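Search this diary
Print | E-mail this entry

Jul 31, 2018 – The arm that wouldn't let go
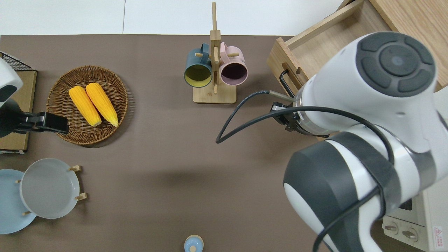
What do you do when a gripper closes on something and won't open again? Leave your hands where they are, press the stop, and wait for the arm to go quiet before you even think of reaching in.

I knew that answer perfectly well this morning, I have repeated it to every new person who has come through our door, and still I very nearly reached in. So I am writing it all down tonight while I'm properly cross with myself.

We had been moving kitchen things since breakfast, with the two arms sharing the table, and it was going so nicely that Zdenka had put the radio on. Then on run 185 the right gripper took hold of the tray handle, lifted, and simply stayed there. The screen said the fingers were open. They were very plainly shut! Lula (our control program, named after Arben's old dog, bless her) believed the screen and went on to the next move, and the whole tray started drifting sideways toward the mugs, and my hand was halfway across the table before Zdenka Petek shouted my name in a voice I haven't heard since school.

She hit the stop. The tray hung there, a bit crooked. The mugs were fine, and so was I.

Arben Perić came down after lunch and spent a good long while with the log. The last true finger reading was 13 seconds old when Lula acted on it, so she was steering by stale news, poor thing. He thinks the cable gets tugged when the wrist turns far over, and the signal drops out for a moment and never comes back. He wants a clip on it and a check that halts everything if a reading is late. I want both before August, which gives him until bedtime – he didn't laugh.

We wrote to Dimitrov for a new connector, 30 in a bag, though we need two. Tape on the floor tomorrow as well, and I'm to stand behind it like everybody else. Zdenka made me soup.

This site uses cookies. By reading on you accept them. OK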